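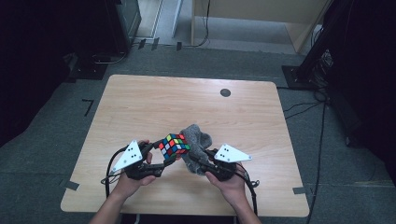 The bus to Grilley left at six in the morning, and my aunt was already at the stop when I came. She had a paper bag with bread and a jar of plum jam. She said the jam was for the man who buys the house, because the plums were from his trees now.

The house stood 12 kilometers after Grilley, on the road to Dileck. My grandmother lived in it for all her life and did not sell one meter of the garden. Now the bakery Stefanou wanted it for a store room. They offered a fair price, and 400 more if we left the stove.

We signed the papers in the kitchen. The man from Stefanou read every page slowly, with his finger under the line. My aunt looked out of the window the whole time. When he finished, she put the jar in front of him and told him which tree gives the early fruit and which one must not be cut before November. He wrote it on the back of his own copy - I liked him for this.

Then he asked if he could keep the bench by the door too. My aunt said no. It was the first thing she had said loudly since the funeral.

So we carried the bench to the road, she on one side and I on the other. The bus driver did not want to take it. My aunt sat down on it, in front of his open door, and began to eat her bread.

Last updated: 1st June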